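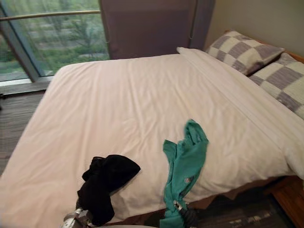 4.3 Hanging the portrait panel

The Prokton rail carries one framed work up to 1000 mm wide. Use only the Todov hooks supplied in bag 2.

1. Mark the rail height on the wall. The centre of the picture should sit level with the eyes of a standing visitor.
2. Fix the rail with the four long screws. Check it with a spirit level before the final turn.
3. Slide both hooks on from the left and set them 350 mm apart.

CAUTION: Do not hang works in unsealed or organic media without a glazed front. Fumes and flakes can mark the rail coating.

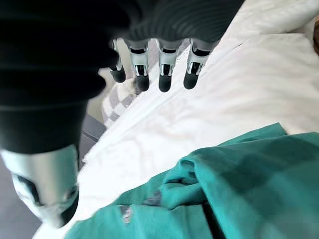
4. Lift the frame by its sides and lower it on to the hooks. Large frames need two people.
5. Turn each locking tab until it clicks.
6. Fit the label holder under the lower right corner. Enter the artist, title, medium and loan number (for example, Mottram, Alfie; oil on board; 1681).

Note: The label holder takes card only. For neon or other lit surrounds, see section 5 before connecting the power supply.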